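おもちゃのお札、あつめました! Tarksteadのお店屋さんごっこギャラリー

商店街のすみっこにある遊び部屋「Tarkstead」から、ごっこ遊びの小物まわりの写真をまとめて載せていきます。更新は2024年7月10日。今回の主役は、とにかく紙ものです!

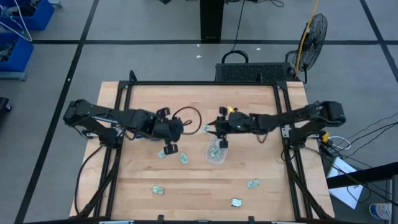 木の天板に散らばった、お札みたいな淡い緑と白の紙片。透明な袋の中にも、緑と白の小さなものがいくつか。

この淡い緑、写真で見ても本当にきれいで、木の明るい色とすごく合うんです。うちの遊び部屋では紙のお札を「Lu」という単位で呼んでいて、50ルーあればだいたい何でも買えます(八百屋さんごっこの大根は2ルー。安い!)。最初は円のつもりで始めたのに、いつの間にか子どもたちの間で独自の通貨になっていました。

袋のはなしも少しだけ。お札をしまうのは透明な袋がいちばん好きです。缶も、ふた付きの箱も、がま口も試しましたが、中身がひと目でわかるのはやっぱり強い。口が大きく開くものだと小さい子でも自分で入れられるし、お片づけの時間が「銀行屋さんごっこ」に化けます。袋に戻すたびに「預けまーす!」と声がかかって、こちらが窓口係をやらされます。楽しいです。

お札を自作したい方へ。コピー用紙だとすぐくたっとするので、うちでは少し厚めの紙を使っています。色は薄めがおすすめ。濃い緑も刷ってみたのですが、数字がまったく読めませんでした。角はまるく切ると手ざわりがよくて、束ねるときも気持ちいいですよ。3月に切り方を変えてから、折れ曲がりもずいぶん減りました。

床に広げるより、机に広げるほうが断然もりあがります。向かい合って座ると、自然と「いらっしゃいませ」が始まるんですよね。広い天板にばーっと並べて、どれから拾おうか迷う時間がまたいい!

次の更新では、となりの部屋「Vimell」のレジまわりと、値札121枚を一気に並べた大市の日の様子を載せる予定です。手描きの値札、どれも味があって選びきれません。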